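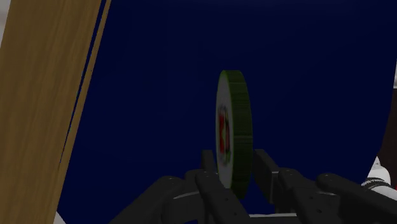 3.2 How columnists write about their own publishers

The first two parts of this study looked at what opinion columnists write about competing papers. This section turns to a smaller group of texts, the columns in which a writer deals openly with the company that prints or pays for the column. Earlier work on press criticism has mostly treated these pieces as rare exceptions. In our material they are uncommon but regular, and they follow a small number of patterns.

The full set holds 378 columns from two regional dailies, Brurkgate and Pastari, and the weekly opinion magazine Thân. Two coders, Diễm Hứa and Sơn Quan, read every column and marked each passage that named the publisher, the owner, or the editor in chief. A column entered the smaller group if at least one such passage ran longer than a single sentence. This left 89 columns. Short mentions, such as a thank-you to an editor in a closing line, were dropped at this stage.

Disagreements between the coders came up most often with irony. Columnists at Pastari in particular liked to praise management in terms that a regular reader would take as a complaint. We first asked coders to mark tone from the passage alone, and agreement was poor. In March the coding guide was changed so that the whole column was read before tone was marked. Columns already coded were then done over. Cases that remained open were settled by Abdul-Rahman Fiadzo, who had not taken part in the first round.

Of the 89 columns, 67 were coded as critical of the publisher in at least one passage. The remaining columns were neutral or favorable. Three kinds of complaint made up most of the critical group. The largest concerned edits made after a column was handed in, usually to a headline or an opening paragraph. The second concerned space: a column moved to a back page, shortened, or printed a week late. The third concerned books. Several of the writers had collected their columns with the book arm of the same company, and used an introduction or a later column to describe how that had gone.

The book complaints are the longest and the most personal. They name more people, quote more letters, and are more likely to give the order of events. They are also less likely to have been answered. Complaints about edits often drew a short note from the editor in the next issue, and at Thân this was close to a house custom. We found no printed reply to any of the book complaints. The likely explanation is practical, as the book arms had no page of their own in the paper, but we did not interview staff there and can't say more.
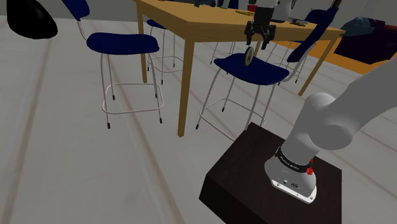
Figure 4. Computer-rendered room with a white robot arm and a light wooden table surrounded by chairs.

Length turned out to be a weak guide to tone. Several of the sharpest columns gave the publisher nearly 200 words and then moved on to another topic. Others spent the whole page on the matter and ended on good terms. Position in the column was a better guide. Critical passages tended to come first or last, while neutral ones sat in the middle, often as background to a story about something else.

Time in the job also mattered. Writers in their first years at a paper hardly ever criticized it by name. They used phrases such as "the people upstairs" or "those who lay out this page," which our rule for entry did not count. The size of the critical group is therefore a low estimate. Hằng Triệu is now working through the excluded columns with a wider rule, using the Tika index to find indirect references.

Two limits should be kept in mind. The set contains only columns that were printed, so anything a publisher turned down is missing from it. The three titles also differ in how often their columnists appear, and a daily writer has more chances to bring up a quarrel than a weekly one. Section 3.3 takes up the second point and compares the titles by writer. The wording of the coding guide, written by Hưng Dương, is given in Appendix B along with the earlier version.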